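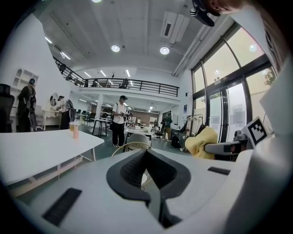 Slide one. Start with the complaint, then say who I am. Last July I rang 60 after-school and holiday clubs as if I were a parent with a seven-year-old, and asked each one what a child would be doing at four in the afternoon. Most of them read me the brochure. "Enrichment." "Confidence." I asked again and got "a range of activities." Point at the yellow cloth, the crumpled one in the picture, and say that if a club had told me "we give them a big piece of cloth and see what they do with it," I would have signed up my imaginary child on the spot. That is an answer. You can ask a follow-up question about a cloth.

Slide two. What the word "enrichment" is doing. Read the Zodance leaflet out loud, slowly, the whole first paragraph. Wait. Ask the room what the kids do there. Somebody will say dance, because of the name. The leaflet does not say dance. Don't be mean about it, the woman who runs it was friendly on the phone and she does teach dance. She paid a firm to write the leaflet.

Slide three. The self-esteem claim. I want to go carefully here as half the room has it on their website. I don't doubt that kids come out of a good club happier. I doubt that anyone in this room measured it. Koner sent me a parent survey with 1617 replies and a very high score, and I was impressed until I read the questions. There were 2 of them. One was "Did your child enjoy the club?" and the other was "Would you book again?" A parent who needs to be at work until six is going to book again.

(If someone from Koner is here, say thank you for sending it. They were the only ones who did.)

Slide four. Costs. Prisska charges by the term and Toprak by the day, so the prices look far apart and they aren't. Show the two columns. Late pickup fees are where it gets ugly - skip the worst one if we're running behind. Mention that the total for a full year at the priciest club on my list, with every holiday week, was 3903 dollars before snacks. Snacks were extra. Pause for the groan.

Slide five. What I would ask instead. Keep this quick, people will photograph it.

Who is in the room with the kids, and were they there last term?
What happens when a child doesn't want to join in?
Can I come and sit in the corner for an hour?

Toprak said yes to the last one before I'd finished asking. Two others said they'd call me back and I am still waiting.

Slide six. The objection. Ilze Žukauskas will be on the panel after me and she'll say parents don't want detail, they want a warm feeling and a start date. She may be right about the start date. I'd like to hear how she knows the rest. Leave it there and don't get drawn in, she has her own slot.

Last slide is the contact page. Take questions from the back first, they never get the microphone. If asked whether I have kids in a club myself: yes, and I picked it because it was on the bus route.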